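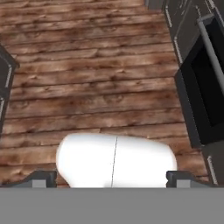 그림 1. 나무 마루 위, 그리퍼가 든 흰색 물체 (시뮬레이션 렌더링)

의류상품기획 실습 7주차 강의 노트
주제: 주문 제작 티셔츠의 원단 선택과 인쇄 방식

1. 지난 시간 복습
원단 중량은 제곱미터당 그램(g/㎡) 또는 제곱야드당 온스(oz)로 표기한다. 두 단위를 섞어 쓰는 업체가 많으므로 견적서를 비교하기 전에 한쪽으로 통일한다. 1oz/yd²는 33.9g/㎡로 계산한다.

2. 면 원단의 전처리
면은 세탁 후 길이 방향으로 줄어든다. 방축 가공을 거친 원단도 수축률이 0이 되지는 않는다. 사이즈표에는 재단 치수가 아니라 완성 치수를 적고, 허용 오차를 함께 표시한다. 카드사와 코마사의 차이는 교재 3장을 참고할 것. 인쇄면이 매끄러워야 하는 도안에는 코마사를 쓴다.

3. 인쇄 방식
실크스크린: 색마다 판을 하나씩 만든다. 판 제작비가 고정으로 들어가므로 소량 주문에서는 장당 단가가 높다.
DTG(직접 분사): 판이 필요 없고 사진 도안도 가능하다. 어두운 원단에는 전처리액과 흰색 밑인쇄가 들어간다.
전사: 폴리에스터 혼방에도 쓸 수 있다. 넓은 면적에 적용하면 통기성이 떨어지고 촉감이 뻣뻣해진다.

4. 사례: Skostside
수업용 사례 업체인 Skostside는 고객이 문구를 입력하면 한 장씩 인쇄해 보내는 방식으로 출발했다. 생산 담당 Ekkachai Suwannarat의 메모에 따르면 초기 월 주문은 약 600장이었고 전량 DTG로 처리했다. 이후 단체복 브랜드 Semon을 따로 두면서 한 도안으로 2,000장을 찍는 주문이 들어왔고, 이 물량은 실크스크린으로 돌렸다. 두 라인의 흰색 잉크가 달라 같은 도안인데도 색감이 다르다는 문의가 있었다. 해결책은 다음 시간에 다룬다. 미리 생각해 올 것.

5. 반품 규정
주문 제작품은 단순 변심 반품을 받지 않는 곳이 많다. 다만 상품 설명과 실제 제품이 다른 경우까지 제외할 수는 없다. 상세 페이지에 다음 항목이 있는지 확인한다.
- 혼용률과 원단 중량
- 사이즈별 가슴단면, 총장, 소매길이
- 인쇄 위치와 최대 크기
- 세탁 방법(뒤집어서 40도 이하, 건조기 사용 여부)

6. 과제
Brannigan과 Uvumano의 상품 설명문(별도 배부) 중 하나를 골라 5번 항목에 맞춰 고쳐 쓴다. 분량은 A4 2장 이내. '편안한', '트렌디한' 같은 형용사는 치수나 소재 정보로 바꾼다. 원문에 없는 수치는 지어내지 말고 '확인 필요'로 표시한다.
제출 마감: 2020년 5월 20일 수요일, 수업 시작 전까지
파일명은 학번_이름으로 한다. 늦은 과제는 감점 후 받는다.

참고 자료
Barnabás Gál, 소량 인쇄 원가 계산표 (강의실 게시판에 올려 둠. 둘째 시트의 판 제작비 칸은 각자 견적으로 바꿔 넣을 것)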